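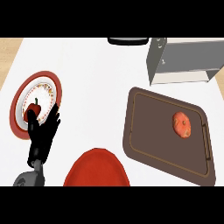 The Floor Under Their Feet

Search this site Enter keyword Go

I've been going to Gilik games for long enough to know what a dead spot sounds like. The ball comes up lower, the dribble goes flat for a beat, and the point guard gives the floor a look like it just insulted her mother. So when the league swapped every court over to Stinumix this season, I figured people would be thrilled. Fewer dead spots! Bouncier everything!

Well, ask Tala Qudah how thrilled she is. Tala runs the point for Bitar, and she had both ankles taped when I caught up with her before a November shootaround.

"It grabs," she told me. "You plant, and the shoe stays there. Great for stopping. I don't always want to stop."

Her coach, Emmett Abernathy, is a little kinder about it, but then he isn't the one cutting on it. He likes the even bounce, and he loves that his shooters get the same lift from both corners. What bugs him is the break-in period. The league gave each team 5 practices on the new surface before opening night, and Bitar got two of those in a gym where the lines weren't painted yet.

I tried it myself (stop laughing) after everybody had cleared out. I took some 800 steps up and down that thing in my old sneakers, and my calves were sore for two days. It does feel springy under you. It also squeaks like crazy, a high little chirp on every pivot, and with 10 players going at once you can hear it over the band.

Grimura, the team up the road, filed a complaint after its opener. The league says it's listening and will talk to the players at midseason — which is a funny time to start, if you ask me. Tala has already put together her own list. It runs to 276 words, she read me the whole thing, and maybe four of them are printable.

We finished the conversation in the kitchen over lunch.
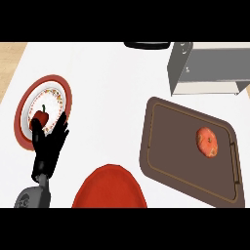
A red bell pepper on a plate with a terracotta-red rim.

She still had the old floor on her mind. Bitar played on that maple for years, and Tala could draw you a map of every soft board, including the one near the left elbow where she used to steer rookies on purpose. Emmett says she'll learn the new one by February. She says there's nothing on it to learn, and she went back for one more hour of shooting before the bus.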